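Visite chez Carneck : deux pinces, un bras et beaucoup de réglages

Publié en novembre 2024

Le rendez-vous était fixé au deuxième étage, au-dessus de l'atelier d'usinage. Carneck ouvre son laboratoire de préhension deux fois par an, en petit comité, et nous étions 4 à nous être inscrits pour l'après-midi. Rami Qudah, ingénieur d'essais, nous a fait passer par le magasin de pièces avant de monter, ce qui a permis de voir les doigts de rechange rangés par dureté de caoutchouc.

Le sujet de la journée était la comparaison de deux pinces à mors parallèles, la Rundura et la Brukier. La première est la plus ancienne du laboratoire. Elle serre fort, elle est bruyante et son câble sort du mauvais côté pour un montage à deux bras. La seconde, arrivée en avril, est plus courte et pèse 228 grammes de moins. Le contrôleur est le même dans les deux cas, un Geagea monté en armoire, avec un micrologiciel que l'équipe a refusé de mettre à jour pendant la campagne.

Avant de passer sur le banc, chaque réglage est essayé en simulation. Ghislain Dhillon s'occupe de cette partie. Il charge une pièce meublée, place le robot devant un bureau et fait varier la hauteur d'approche, l'ouverture des doigts et le point de vue. Le programme de la campagne prévoit 298 essais simulés par pince, puis 100 sur le banc.

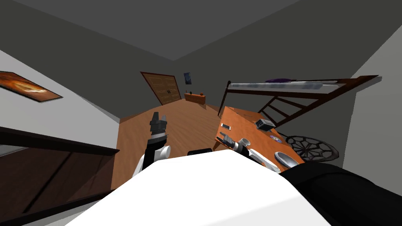
Carneck Essais — Cahier de visite n° 4, p. 12

Sur la vue de travail, le bras droit passe au-dessus du bureau et sa pince arrive presque au niveau du plateau, près d'une petite tasse blanche. La pince gauche est en l'air, doigts légèrement ouverts, sans rien tenir. L'inclinaison du point de vue est forte, et il faut un moment pour s'y repérer. Ghislain Dhillon travaille souvent avec ce genre d'angle, qui se rapproche selon lui de ce que reçoit le contrôleur lorsque la tête du robot penche.

Il nous a ensuite parlé des objets. La tasse est son cas de référence : paroi verticale, prise facile par le bord. Le bol métallique lui donne plus de travail, à cause des reflets et de la courbure. Quant au smartphone posé à plat, les doigts de la Rundura sont trop épais pour le saisir sans le pousser d'abord jusqu'au bord de la table. La Brukier y parvient parfois, avec des embouts biseautés imprimés sur place.

Nous sommes redescendus au banc vers 15 heures. Rami Qudah a monté la Rundura, lancé une série courte, puis changé de pince. Le remplacement prend plus de 4 minutes, étalonnage compris — c'est long quand on alterne toute la journée. J'ai noté que la Brukier lâchait moins souvent les pièces légères, mais qu'elle glissait sur un carter huilé que la Rundura tenait sans difficulté. Les deux ont raté une équerre posée de chant.

Une question du groupe portait sur les caméras. Le laboratoire en utilise une au poignet et une en hauteur. Celle du poignet est masquée par les doigts dans les derniers centimètres, et c'est la vue haute qui prend le relais. Une caméra latérale est à l'étude, sans date annoncée.

Pour les prix, il faut s'adresser au service commercial, l'équipe d'essais ne les communique pas. Les fichiers des embouts sont remis sur demande aux visiteurs inscrits. La prochaine ouverture est prévue en avril, avec la même limite de places et l'entrée par la cour, côté livraisons.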